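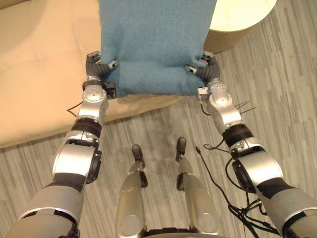
Unit 6 — Collecting demonstrations for soft objects

A demonstration is a time-aligned record of what the robot sensed and what it was told to do while an operator carried out a task. The learning system in this unit, Kotetti, is trained on such records alone and has no model of cloth or filling. Whatever it knows about soft objects must come from the examples. A cushion held up by its two lower corners, one hand on each, is a typical state: the fabric bunches where the fingers pinch it, and the folds differ from one grasp to the next. A rigid box held the same way would give nearly the same hand pose every time. Soft objects therefore need more episodes per task, and the variation between them must be planned.

6.1 Episodes and resets

An episode begins when the operator takes control and ends when the hands are open and clear of the object. In the Hestby set each episode is capped at 61 seconds. Longer ones are split at a point where nothing is being held, or dropped.

The reset between episodes is part of the method. If the cushion goes back to the same spot each time, the system learns the spot. Change at least one of the following at every reset:

start location (seat, armrest, floor)
rotation of the object
which cushion is used
standing position of the robot

Do not straighten the object between episodes. A tilted start is as useful as a square one. 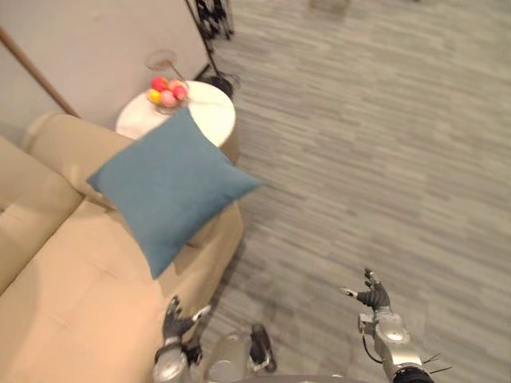
Leave other furniture and tabletop items in place unless they block the arms. Their positions may drift over a session, but a sudden change halfway through should be noted in the log.

6.2 Camera streams

Two kinds of view are stored: head and wrist. The head view gives the layout and the approach. It loses detail at contact, where the hand or the object hides the fingertips. The wrist view covers that last stretch but says little about where the target lies in the room. Check both for time offset before the session starts — a late wrist stream teaches the hand to close late.

6.3 Size of the set

The Hestby set holds 847 episodes. After review, 264 were set aside for failed grasps or missing streams. Failed grasps are kept in a separate folder and are not deleted; Unit 8 uses them.

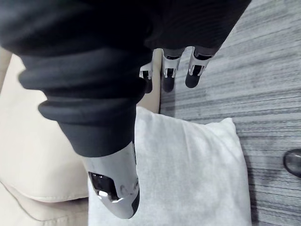 R. Alteck

6.4 Labels

Label each episode with task, object, start location and outcome. Outcome is either "complete" or "incomplete". Do not add a middle grade. Earlier sets had one, and reviewers did not apply it the same way.

Mark the first contact by hand on the wrist stream. A fingertip above a cushion is not yet contact, and a shadow on the fabric is a poor guide to distance. Step forward until the surface visibly gives.

Reading for next time: Postma manual, sections on replay and trimming.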